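Desk and Accessories: Frequently Asked Questions
Hodusia Study Rooms

Do I have to clear the desk when I leave?
Yes. Desks are shared, so take food wrappers, cups and personal items with you. Anything left overnight goes in the box at the front counter and is kept for 35 days.

What can I do about loose cables?
Coil each cable separately and place it with its adapter at the back of the desk. Keep cables away from the lamp base so the lamp can be moved. Velcro ties are free at the counter.
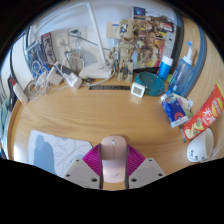 Where should the mouse and mouse pad go?
Set the pad flat, a few inches in from the edge. The mouse can sit on the pad or on the bare wood. Both work with most wireless mice. If the pointer skips on the wood grain, use the pad.

Can I eat at my desk?
Dry snacks are fine. Please close the package between handfuls and throw it out when you are done. Hot meals belong in the kitchen on the Gasetti Street side.

Are open cups allowed?
Yes, but keep them away from chargers. Rinse your cup before you put it away. If something spills, unplug your adapters first, then wipe along the grain with a dry cloth.
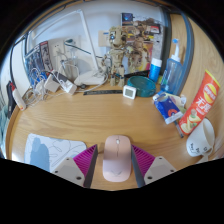 Wireless mouse, mat, cup, snack package and blue packet on a desk.

How do I clean a light-colored mouse?
Switch it off and wipe it with a slightly damp cloth. Use a dry cotton swab around the scroll wheel. Do not spray cleaner on it.

How many desks are there, and can I reserve one?
There are 162 desks. Reservations open in October for the winter term. Ask at the counter for a desk near a window.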